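3. Cell setup and upkeep

3.1 Arms and mounting

The Forkau cell is a two-arm bench station used for light sorting and handling tasks with small instruments and soft consumables. Both arms are mounted on a shared base at the near side of the table, so that each covers its own half and the two can meet over the middle. The base is bolted to the floor and the table is not. We found early on that a table fixed to the base passed every hard stop of the arms into the tray, and small objects moved between one trial and the next. Leaving a gap between the two solved this, at the price of having to check the table position at the start of each day.

The check is simple. The left arm is driven to a stored pose over the table and lowered at slow speed until the fingertips are 2 mm above the surface, which is confirmed with a feeler gauge. The same is then done with the right arm. If either reading is off, the table is moved by hand and the check repeated. We do not correct the offset in software. A software correction hides a table that is drifting in one direction, and we lost most of a week in July to exactly that.

Each gripper carries a white housing on top, and the cable serving the gripper is led back along the arm. Cable routing has caused more stops in this cell than any other single item. A cable tied too short pulls on its plug when the wrist turns in, and one left too long can catch on the tray rim. The present rule is that the loop must be free at both ends of wrist travel and must never hang lower than the finger roots. The loop is looked at again after any work on the wrist, even if the cable itself was not touched.

3.2 Table layout

The work area is kept in the center of the table, within reach of both grippers, with a stainless steel tray as the common drop point. Supplies wait along the far edge and are brought forward as a task calls for them. The layout was fixed after the first round of trials and has changed only in small ways since then.
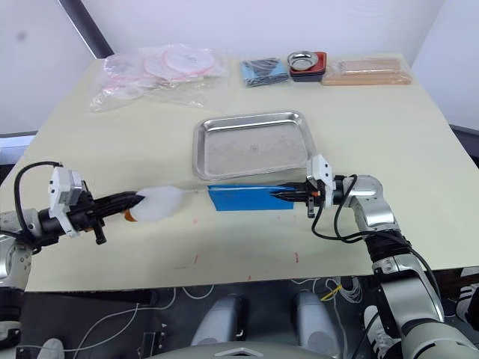

Tasks that need both grippers at once place the tightest demands on the setup. When one arm holds an item still and the other brings a second item to it, any error in the position of one base frame relative to the other shows up directly as a miss. With a single arm the same error would be absorbed by the camera at the wrist, which sees the target and the fingers together. With two arms, each camera sees mostly its own side. We therefore calibrate the arms against each other before we calibrate either one against the table.

The arm-to-arm calibration uses a short steel pin held in the left gripper and a plate with a matching hole held in the right. The operator brings the two together by hand guiding, with both arms in low-stiffness mode, and records the joint angles once the pin sits in the hole without side force. This is done at 8 positions spread over the shared area, some close to the tray and some higher up. The base transform is then fitted to all of them. If one position stands out from the rest, it is recorded again, and if it still stands out we look for a loose finger before doing anything else. In our experience the finger is usually the cause.

Marks left on the table surface are not used as position references. They wear and smear under cleaning, and different operators read them differently. The stored poses are the only reference, and they are kept in the Villov configuration file together with the transform.

3.3 Grippers and finger pads

The fingers are black, two to a gripper, and the inner faces are textured. We use the same finger shape on both arms so that spares can go on either side. The long, narrow shape suits flat items such as cards and thin handles, which can be taken from above without the gripper body touching the table. It is less suited to soft items. A fluffy or padded object gives way under the fingers, the closing distance tells the controller very little, and the object can turn in the grip while still being reported as held. For such items the grasp is taken at the firmest part that can be reached, and the closing force is set by hand for each item type.

Pad wear is the main thing that changes over time. A worn pad still holds a cloth or a card well enough, but it lets go of polished metal. The failure is gradual and easy to blame on the policy or on the grasp point. We now count closing cycles and change the pads at 4000, whether or not they look worn. Pads are always changed on both fingers of a gripper together. With one new pad and one old one, the object is pushed toward the worn side as the fingers close.

The change takes almost 20 minutes for one gripper, most of it spent on the checks afterward. The steps are as follows.

Move the arm to the service pose and engage the brake. Switch off gripper power at the cabinet.
Take out the finger screws and lift both fingers off. Keep left and right apart.
Peel off the old pads and wipe the faces with alcohol. Let them dry fully.
Press on the new pads, starting from the tip.
Refit the fingers and tighten the screws to the value in the Trokex sheet.
Restore power, run the homing move, and close the fingers on the gauge block.
Repeat the table height check for that arm.

The last step was added after a finger was refitted with a grain of grit under it. The tip sat low, and the first descent scraped the tray.

3.4 Instrument handling

Small metal instruments are the hardest items the cell handles. They are thin and reflective, and several of them have points or edges that can cut into a pad. They also tend to lie close together, so a gripper sent to one handle can touch the next one along. We work with the instruments in an open case laid flat on the table. The case defines where each item starts, and its lining is soft enough to forgive a small error in height.

The wrist camera is the main sensor for this part of the work. The camera looks down between the fingers, so that both fingertips stay in view together with the item to be taken. Its exposure is fixed. With automatic exposure, a bright reflection from a blade darkened the rest of the picture, and the edge of the case was lost at the moment it was needed. We set the exposure with the open case under the gripper and the room lights on, and lock it there. Clear plastic parts remain a problem at any setting. They appear mainly as small highlights where they cross the metal, and the detector does not reliably separate them from reflections off the metal itself.

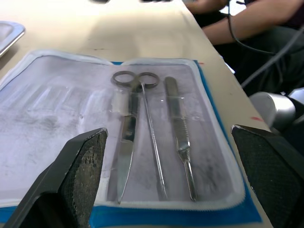

Figure 1. Wrist camera view of the open instrument case, with scissors, blade, probe and scalpel under a clear strap and the gripper fingers open on either side.

Before a run, the operator checks that the case lies fully open and that the fold does not spring back. A case that closes by itself, even a little, lifts the handles and changes the height of the grasp. The grasp point is set on the flat part of a handle wherever the item has one. Finger rings are avoided as grasp points, as the fingertips can enter a ring and jam there when the arm moves away. Jamming tripped the force limit on the right arm repeatedly in the early trials, and after each such stop the fingers had to be opened by hand and the arm homed again.

Pads used with instruments are inspected more often than the cycle count alone would require. The operator runs a fingernail across each pad at the end of the session and looks for cuts. A cut pad is replaced on the same day. Small cuts do not reduce the grip at first, but they pick up fibers from soft items in later tasks, and the grip on metal then falls off quickly.

3.5 Cables, floor area and operator position

Power and signal cables run across the floor below the table. They are kept clear of the base and are checked for slack each morning. The operator stays beside the table during runs - within reach of the stop button - and keeps hands out of the work area unless both arms are paused. Items are reset by hand between trials. The reset is done in a fixed order, tray first and case last, so that the case is not knocked while other things are being moved.

The lower cables are inspected along their full length once a week with power off. We look for flattened spots and for plugs that have worked partly out. On two occasions a loose plug caused dropouts on the wrist camera that came and went with the position of the arm, and both times we replaced the camera before finding the plug. The fault list in the Joseph log now puts the plug ahead of the camera.

3.6 Records

Every maintenance action is entered in the Joseph log with the arm, the cycle count and the result of the check that followed. Trials run between a failed check and the last good one are marked and left out of the results in Section 4. The configuration file used for all remaining trials is the version saved on Fri 12 December. No pads, fingers or cables were changed between that version and the end of the trials, apart from one right-hand pad pair that had reached its cycle limit.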